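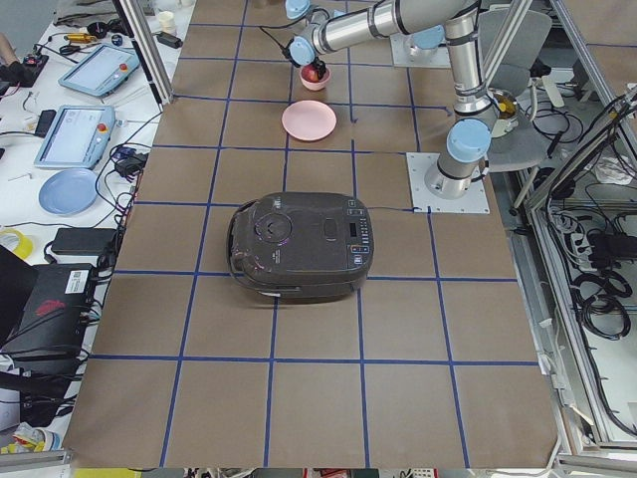 Ronari Residences
Shared kitchens over the winter break: arrangements for all residents of Prastov House, Plullesitz Court and the Wongsuwan Building. Please read the whole thread, as some of the rules have changed from last year. 1/20

Ronari Residences
The winter period begins on 21st December and ends when the teaching term opens. Residents who are staying do not need to apply again. Your tenancy covers the break and there is no extra charge. 2/20

Ronari Residences
Kitchens in Prastov House will stay open on every floor. In Plullesitz Court the ground floor and second floor kitchens will be open, and the first floor kitchen will be closed for new flooring. Residents of the first floor may use either of the others. Your key fob has been set to open both. 3/20

Ronari Residences
In the Wongsuwan Building the east kitchen will be closed and the west kitchen open. We are aware that the west kitchen has the smaller ovens. Residents planning a large meal may book the kitchen in the Prastov House common room through the front desk, in slots of two hours. 4/20

Ronari Residences
Fridges. All food left in the fridges of a closed kitchen must be removed before the break starts. Anything still there when the fridges are switched off will be thrown away, including sealed and unopened items. We cannot store food on behalf of residents. 5/20

Ronari Residences
In open kitchens, each resident keeps the shelf they already have. Residents moving in from a closed kitchen will be given a shelf by the front desk. Please write your room number and the date on everything you put in. Labels and pens are kept in the drawer nearest the door. 6/20

Ronari Residences
Food without a label will be removed at the weekly clean. We received a number of complaints about this last winter. The rule was on the fridge doors throughout, and it will be applied in the same way this year. 7/20

Ronari Residences
Freezers will not be emptied in any building, with the exception of the Wongsuwan east kitchen, where the freezer is to be defrosted. Please move your items across to the west kitchen. Ice cream tubs used to hold other food should be labelled with what is inside them. 8/20

Ronari Residences
Cooked food. Many residents cook in larger amounts during the break and keep portions for later. Cooked rice needs particular care. It should be cooled as quickly as possible, ideally within an hour, put in the fridge, and eaten within one day. Reheat it once only, until steaming hot all the way through. 9/20

Ronari Residences
Rice should not be left at room temperature overnight. Spreading it on a shallow dish will help it to cool. Heating it again later does not make badly stored rice safe, as the toxins that cause illness can survive cooking. 10/20

Ronari Residences
Other leftovers should be covered, chilled within two hours of cooking and eaten within two days. Large pans of soup or stew should be divided into smaller containers first. Please do not put hot pans directly into a shared fridge. 11/20

Ronari Residences
Small appliances. Residents may bring their own rice cookers, kettles, toasters and slow cookers into the kitchens. They may not be used in bedrooms. Each item must carry a current electrical safety test sticker. Deep fat fryers, portable hobs and grills are not permitted anywhere in the three buildings. 12/20

Ronari Residences
Testing is free. Bring the appliance, clean and empty, to the front desk at Prastov House and collect it the following working day. Items that fail will be returned to you with a note of the fault. They may not be used on the premises until they have been repaired and tested again. 13/20

Ronari Residences
Please plug appliances straight into a wall socket. Extension leads are not to be used in kitchens. When cooking has finished, switch off at the wall and let the appliance cool before putting it away. Keep steam vents clear of wall cupboards, where the steam has lifted the finish on a good many doors. 14/20

Ronari Residences
Fire alarms. The alarm was set off by cooking 14 times last winter, most often in Plullesitz Court and most often by unattended pans. Everyone must leave the building each time, including residents who are asleep or unwell. Please stay in the kitchen while the hob or grill is on. 15/20

Ronari Residences
Kitchen fire doors must not be propped open. The charge for propping a fire door, covering a detector or discharging an extinguisher without cause remains at £80 and will be added to the rent account of the person responsible. Where an alarm is caused by an honest mistake in cooking, there is no charge. 16/20

Ronari Residences
Bins and recycling. Collections will be less frequent during the break. Food waste will still be taken twice a week from all three buildings. Cooking oil must not be poured down sinks. Let it cool, pour it into a bottle with a lid and leave it in the marked crate beside the bins. Clearing the drains at Prastov House in February cost us about £2,000, and cooking fat was the main cause. 17/20

Ronari Residences
Cupboard clear-out. Unopened tins, dried rice, pasta, lentils and cereals that are within date may be left in the donation boxes in each entrance hall. They will be offered first to residents staying over the break and then passed to a local food bank. Last year residents gave 600 items, for which we are very grateful. We cannot accept fresh, chilled or home-made food. 18/20

Ronari Residences
Clean pans, plates and cutlery may also be left in the boxes, wrapped in paper where breakable. Anyone who has arrived this term without kitchen equipment is welcome to help themselves at any time. You do not need to ask at the desk or give your name. 19/20

Ronari Residences
The front desk at Prastov House will be staffed each morning and evening, apart from public holidays, when calls go to the duty phone. The number is on the back of your room door. Questions about kitchens, shelves or access may be sent to Baltasar Iglesias, Head of Residential Services, through the residents' portal. 20/20

Ronari Residences
Further to post 4: several residents have asked whether guests may attend a booked meal in the common room. They may, provided that each guest is signed in at the desk and leaves by eleven in the evening. The resident who made the booking is responsible for leaving the kitchen clean.

Ronari Residences
Further to post 12: air fryers are treated as small appliances and are allowed in kitchens with a current test sticker. Sandwich toasters are also allowed. Microwaves may not be brought in, as each open kitchen already has them and there is no spare worktop space.

Ronari Residences
A correction to post 3. The new flooring in Plullesitz Court also covers the first floor corridor outside the kitchen. Rooms on that corridor can be reached by the rear stairs while the work is under way. Residents affected have been sent a message with the dates.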